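Search posts
Accept cookies? Yes / Manage

Floltodent
2019-09-09

Right, the great sort-out of the everything drawer has begun. Wish me luck!

2/ The plan is to get the lot onto a table and decide what stays before we move in October. I've given myself two evenings (ha).

3/ I put the gingham cloth on first, the pale yellow one, cos I can see small stuff better on it and it makes me feel like I'm having a picnic instead of doing a chore.

4/ Already gone: a Zurkow charger for a phone I sold years ago, 9 dead biros and a Grimetti instruction booklet with no Grimetti to go with it. Lovely.

5/ Why do I own a rubber chicken. I remember buying it and I still can't tell you why. It's staying, obviously!

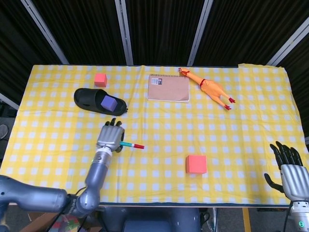 6/ The brown spiral notebook is a keeper too, I always want one when I'm on the phone. The coloured cubes can go in the games box. One black slipper though?? If the other one doesn't show up by tomorrow it's off to the bin.

7/ Anyone local want a Casado desk lamp, works fine, bit wobbly? Shout before I take it to the charity shop. Kettle's on, back later with drawer number two.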